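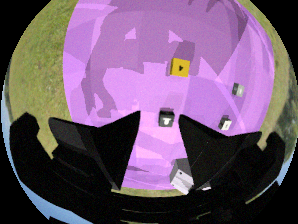
The club simulator, mid-session: pink table, six blocks, one gripper

Search this site Search Go

Let the kids break the pretend one first

27 Jul 2021
By Irena Śliwiński

I've had the same conversation with parents so many times now that I'm writing it down, mostly to save my voice. It goes like this. A mum or dad comes to collect, peers over a shoulder at the screen and says, very kindly, "Oh, so they're not using a real robot?"

No! They're not! And I think that's the best decision our club ever made.

We started in December with one second-hand arm, bought for £505 out of two years of cake sales, and a queue. That was the whole club, really – a queue. One child drove, the rest waited, and if the driver bent something (they did, I did too) we all went home early. Wiesława Borkowska, who runs the club with me and is far more patient than I am, worked out that each child had got 64 minutes on the arm by the end of that first term. A whole term! You'd get longer on a bouncy castle.

So now everyone starts in the simulator. Our lot call theirs Skeltetti, after a typing mistake that stuck, and they've made it completely their own. The table is bright pink and purple and it sits out on the grass under a blue sky, which no grown-up would ever have chosen. The shadows are enormous and pointy. There are little blocks with marks on them, one a really cheerful yellow, and you look at it all from the gripper's end with two big black fingers poking up in front of you.

I know what the worry is, and it's a fair one. It looks like a game. Children get plenty of screens already and I'm not about to argue for more of them in general. But have you watched a ten-year-old try to line up two fingers on a small block, through a view that bends every straight edge into a curve? They go quiet. They tilt their heads. They get cross, change one number, and have another go. I can't get that sort of concentration out of my own son over a maths sheet.

And they're allowed to be rubbish at it, which matters a lot to me. One pair, who named their program Yoo, logged 1,385 tries at a pick-up before the summer show. On the real arm I'd have been hovering behind them wincing by try three.

I'll give the doubters this much: it can't be the whole thing. A pretend block doesn't roll under the radiator. The real arm has a wobbly joint and a mood of its own, and children need to meet that as well, so everybody gets a turn on it once their program behaves on screen. Some of them find it a horrible shock. Good, I say – they come back to the screen with much better questions.

What I don't want is for us to spend the next grant on a second shiny arm because it photographs nicely for the newsletter. I'd put it towards more laptops, and a few spare chairs while we're at it. Wiesława disagrees with me about the chairs.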